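Grevness Residential Services is today sharing an update on the use of humanoid robots for room clearing at our Tusbridge site. This thread sets out what has changed for staff since the work began, and what has not.

The work covers light tidying: collecting used cups, carrying a bucket from desk to desk and clearing small items. These tasks were previously fitted in between other duties, often at the end of a shift when people were most tired.

There are 166 rooms at Tusbridge. Under the old rota, each cleaner cleared cups and bins before starting on floors and bathrooms. The clearing round now has its own slot in the morning, and the cleaning rota starts after it.

No post has been removed as a result. This was agreed with staff representatives in writing before the first robot came on site, and the agreement will be reviewed in August.

Three colleagues have moved into the new role of floor supervisor. The role carries a higher grade and includes 20 hours of paid training. Thảo Mai, formerly of the evening team, was the first to complete it.

"I used to know a room by what was left in it," she told our staff bulletin. "Now I also have to know where the cables are and when to press stop. It is a different sort of tired."

Concerns have been raised and we wish to record them. Nelu Dobre, speaking for the night team, has asked who answers for a breakage, and whether supervisors will be expected to watch more than one robot at a time. On the first point, the company is responsible. On the second, the limit is one robot per supervisor - this will not change without consultation.

The clearing task, with bucket and cup:
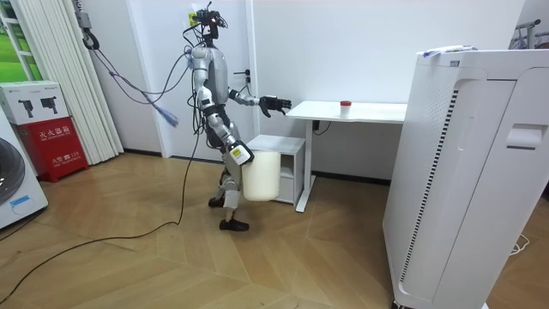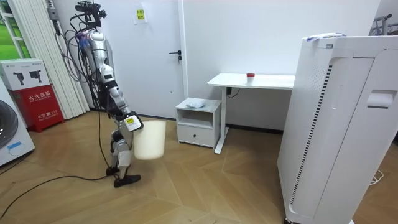
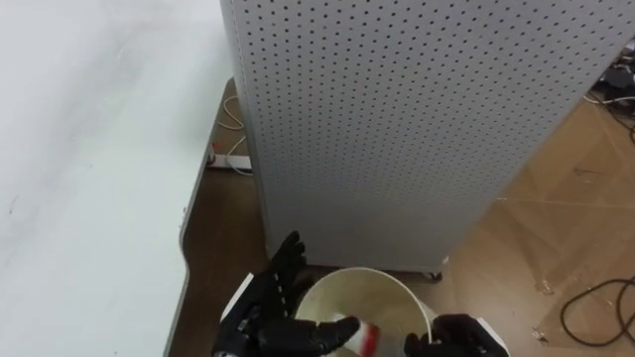 Staff have also asked about recordings. Camera footage from the clearing round is used to review the task. It may not be used in appraisals or in any disciplinary matter, and requests to view it go through Veronica Anghel in the personnel office.

Two drop-in sessions will be held in the Bratu Room for colleagues on all shifts, with time counted as paid hours. Svend Ketilsson will take questions on rotas and grading. Written questions are equally welcome - please hand them to your shift lead, and replies will be posted on the staff noticeboard.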